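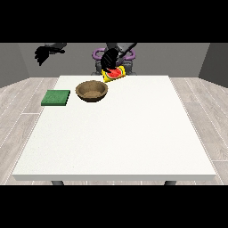

*Brauner runder Schale auf weißem Tisch, am Computer gerendert.*

# Vier Seiten Wald, bitte leise

Das Label Bondance verspricht auf seiner neuen Compilation »Amadi« nichts Geringeres als Erholung. Im Pressetext wird geatmet, geerdet und losgelassen, bevor überhaupt ein Stück erwähnt ist. Ich lese so etwas mit verschränkten Armen und lege dann doch die erste Platte auf.

Zusammengestellt hat das Ganze Garba Odukoya, der seit Jahren Hotelbars und Dachterrassen beschallt. Sein Handwerk beherrscht er. Die Übergänge sitzen, nichts drängelt, und wenn nach dem zweiten Titel eine Kalimba einsetzt, hat man das Glas schon halb leer, ohne es zu merken. Genau da beginnt mein Problem. Musik, die man erst bemerkt, wenn sie aufhört, muss mir jemand erklären.

»Die Leute wollen nicht zuhören, sie wollen sich aufhalten«, sagt Odukoya am Telefon. Ein ehrlicher Satz, finde ich, und ein ziemlich trauriger.

Auf der zweiten Platte wird es kurz besser. Nkechi Balogun singt auf »Jiredari« mit einer Stimme, die sich nicht ins Polster drücken lässt. Sie schleppt absichtlich, sie lässt Zeilen liegen, und der Bass wartet auf sie. Drei Minuten lang ist das eine Platte. Dann kommt das Vogelgezwitscher wieder, das laut Beiheft aus Feldaufnahmen von Chidubem Ezeani stammt. Es mag echt sein. Neben den glatt polierten Flächen von Galum klingt es trotzdem wie aus dem Baukasten.

Gepresst wurden 1542 Exemplare auf Doppelvinyl, jedes mit der Hand nummeriert. Ob das für die Musik spricht oder für das Regal, in dem sie stehen soll, lässt das Label offen. Im Januar soll ein zweiter Teil folgen, dann mit dem Thema Küste. Ich ahne Wellen.

Kelechi Bassey, der den Mix gemastert hat, verteidigt das Konzept: Leise Musik sei schwerer zu machen als laute. Stimmt vermutlich. Nur hört man die Mühe auf »Amadi« selten, und auf Seite vier habe ich beim Abwaschen vergessen, die Nadel abzuheben.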